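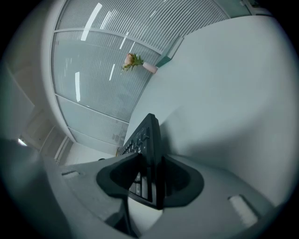
Kamran Hashmi wrote to me after the last version of this guide and asked why the blinds come before the desk, when everybody wants to get the desk sorted first and go get coffee.

Andach Office Guide > Rooms > Setting up your desk

Fair question! I used to do it in that order too, and I'd get everything lined up beautifully, open the slats, and end up with stripes of light all over the place. So blinds first. Sorry, Kamran.

4. Setting up your desk

4.1 Blinds

1. Stand by the glass wall and close the slats all the way.
2. Sit down where you'll be working, then have somebody open them slowly until you can read comfortably. (On your own? Up, down, up, down. I've done it.)
3. Leave the neighboring panels at the same angle. It looks better from the hallway, and I'm a little fussy about it.

CAUTION: Don't yank the cord sideways. We went through two sets in February that way.

4.2 Chair

1. Roll the chair in before you touch any levers.
2. Set the seat height so your feet are flat on the floor.
3. Bring the armrests to just under the desktop. If they bump the edge, they're too high, and they'll chew it up over time.
4. Headrest last, if your chair has one. I keep mine low.

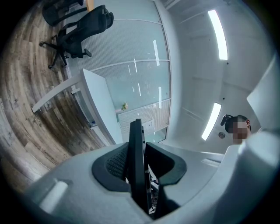

NOTE: The casters are fine on the planks, but pick the chair up to get it over a door sill. I know, it's heavy. Roll it over the sill anyway and sooner or later you'll be hunting for a wheel under the Kustden cabinet.

4.3 Keyboard and desktop

1. Wipe the desk down with a damp cloth, nothing fancier. The white tops show every smear.
2. Put the keyboard near the front edge and center it on yourself, with room for your hands.
3. Send the cable straight back toward the far edge. Any extra length goes behind, never under your wrists.
4. Flowers, books and anything else you like looking at go to the far end.
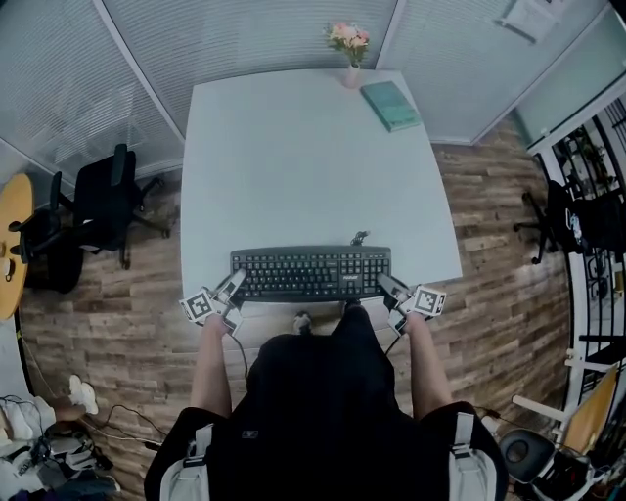 5. Type a few lines before you call it done. If your shoulders creep up, go back to 4.2 and drop the armrests a notch.

NOTE: Anything in water needs a heavy base or a short stem. Villads Kragh swears by pebbles in the bottom, and I've come around to it.

Spare cloths are in the Noletberg drawer, bottom left. Put the wet ones on the rail, please.

We use cookies to remember your page settings. Accept / Manage choices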